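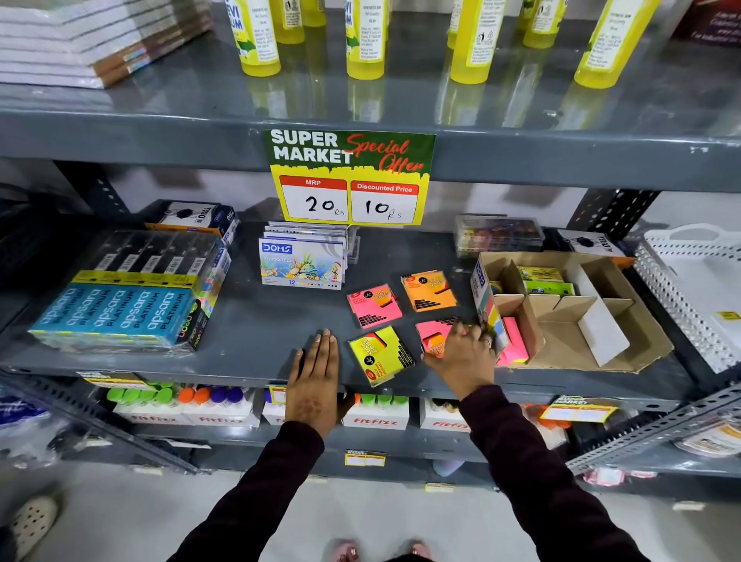
*Reading time: 2 minutes*

## Ticket 277: Picker stops recognizing sticky notes once a hand is on them

**Project:** Kikton (student shelf-picking robot, Skaltley robotics club)
**Opened by:** Melur Ngau
**Status:** Open, workaround in place

Hi everybody, and thank you for being so patient with me on this one! I know the vision group has its hands full before the January demo, so I'll try to put everything in one place and you can read it with a cup of tea.

The trouble is with the JK sticky note pads. When a pad is lying by itself on the middle shelf, Kikton labels it correctly and the box stays nice and steady. As soon as fingers close on a pad, like the bright pink one in the right hand, the label either disappears or flips to "oil pastels" (I'm guessing because the Doms boxes are right there and just as colorful). The orange pad and the yellow-green one keep their labels the whole time, so it isn't a general problem with the pads.

**What I tried**

- Restarted the Kelletti tracker and ran the same clips again. No change at all.
- Turned the confidence cutoff down from 0.5 to 0.3. The pink pad came back for a moment, but then the display carton started getting labeled as a pad too, so I put it back.
- Checked our labels. This is where I got excited! Out of 277 training pictures with sticky notes in them, only 5 have a hand holding the pad. All the rest are pads sitting on a shelf or on our club table.
- Swapped in the older Krishnan weights that we used for the spring project. Those were worse, and they call the Apsara Platinum bundle one giant pencil box, which made me laugh but doesn't help us.

**Second thing, may be related**

The price reader picks up "20 Rs" from the Special Offer sign and stores it as the price. It ought to take the handwritten "10 Rs" under "Discounted Price" and leave the MRP alone. I had a look at the code and it simply keeps the first number it finds, going left to right. I can fix that one myself if somebody will check my work afterward, as I've never touched that file before and I'd hate to break the totals page.

**Workaround for now**

If a pad was seen in the last 2 seconds and then a hand covers it, we keep the old label until the hand moves away. It's clumsy, and it gets confused if you put one pad down and pick up another quickly, but it'll get us through practice.

**What I need**

Could the labeling crew please draw boxes on 30 more clips with pads being held? Any color is fine, though pink would be my first choice, and please mark the part you can see and leave out what's under the fingers. We did it both ways last time and I think that made a muddle of things.

I'll retrain overnight once the boxes are in and post the new numbers on this ticket. Thank you all so much!

— Melur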